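Katiyar Live: Setting Up for a Stand-up Night
Section 3: Sound, lights and running order

By Elsie Cropper
May 16, 2024

44 shares
3 comments

Read this section after you have paired the Katiyar Live desk with your tablet (Section 2). It covers a single-microphone comedy night in a room of up to 300 seats. For bands, go to Section 5.

3.1 Setting the microphone level

1. Plug the handheld microphone into channel 1. Leave channel 2 free for the spare.
2. Turn the main volume fully down before switching on the speakers.
3. On the tablet, open Rooms and choose Club. Do not use Hall for speech, as it adds echo and the ends of jokes get lost.
4. Ask someone to stand on the stage and talk at normal strength, then to shout. Raise the gain until the shout just touches amber.
5. Bring up the main volume until the back row can hear ordinary speech.

Note: An empty room sounds louder than a full one. Expect to raise the main volume a little once the audience is in.

Caution: Never point the microphone at a speaker while the channel is open. If you hear a whistle, press Mute first and look for the cause afterwards.

3.2 Setting the lights

1. Open Lights and choose Single Spot.
2. Stand where the act will stand and check that the light reaches your face when you look down.
3. Set the house lights to Low. Full darkness makes it hard for acts to talk to the front row.
4. Save the look as Act. Save a brighter one as Interval.

3.3 Entering the running order

1. Open Running Order and tap Add Act.
2. Type the name as the compère will say it.
3. Enter the length of the set in minutes.
4. Choose walk-on music, or leave the box blank for the house track.
5. Add the interval as its own item and link it to the Interval look.
6. Tap Lock. The order can still be changed after this, but the desk will ask for your PIN.

The warning light comes on 3 minutes before the end of each set and stays on until the act leaves the stage. To change the timing, go to Running Order, then Warning.

Note: If you bought the Jedo cue lamp, fix it at the back of the room at head height. Acts tend to miss a lamp placed on the floor.

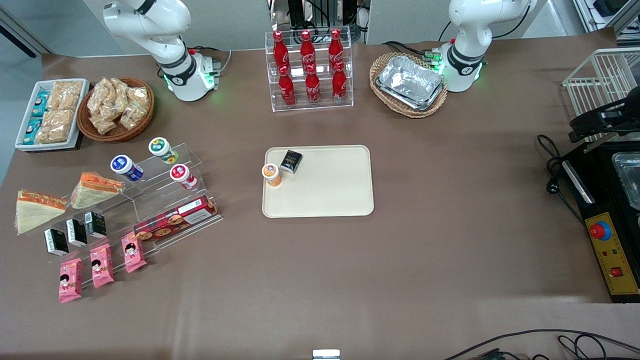

3.4 During the show

Keep the tablet on charge and the screen lock off. Tap Next when the compère begins the introduction, as the walk-on music needs a moment to load. If an act overruns, the desk moves the later start times back by itself and leaves the length of each set alone.

If the tablet loses its connection, the desk holds the last sound and light settings. Use the knobs on the front panel until the tablet reconnects.

Caution: Do not restart the desk with the speakers on.

If the screen shows error 938, the microphone receiver has no signal. Change the batteries, then pair it again as in Section 2.

Related
Section 2: Pairing the desk and tablet
Section 4: Recording a set for the act
Wosura wireless microphones: which channels to use
Updated July dates for the Evville training day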